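Withdrawal from Osmont stuck on "pending"

tmiranda
I put in a withdrawal for 975 from my Osmont account last Wednesday. Still pending. Support says the minimum for a bank transfer is now 1,000 and I should either deposit more or switch to a card refund. When I signed up in January there was no minimum that I can find. Has anyone been through this?

pipcounter
Do not deposit more. Ask for the card refund and get it in writing.

Goicoechea_M
The minimum is in the terms, under fees. I've had three withdrawals from them, all paid within 4 business days. I don't think it's a scam, just a slow broker with bad support.

tmiranda
It's there now. My saved copy of the terms from January doesn't have it.

pipcounter
Then send them that copy. Changing the terms on money already in the account is a bad sign to me, whatever they paid out before.

Goicoechea_M
Most brokers change terms and email you. Check your spam folder before you accuse anyone.

tmiranda
Checked. No email. I asked for the card refund this morning and attached the old terms.
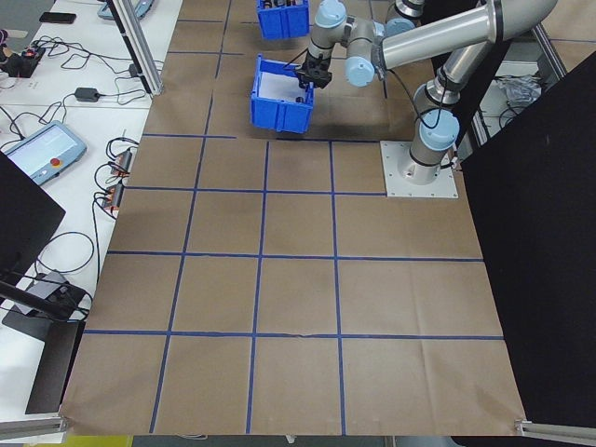 They also want a new proof of address, even though I was verified when I opened the account. I sent a utility bill and turned off auto trading so the balance doesn't move while I wait.

flatline88
Same thing at Timier last year. They took about two weeks and paid in full, but I had to write every other day. Keep the ticket number in every message.

Goicoechea_M
Good advice. Milagros here, by the way. PM me if you want the email for their payments desk.

tmiranda
Sent you a PM. Thanks.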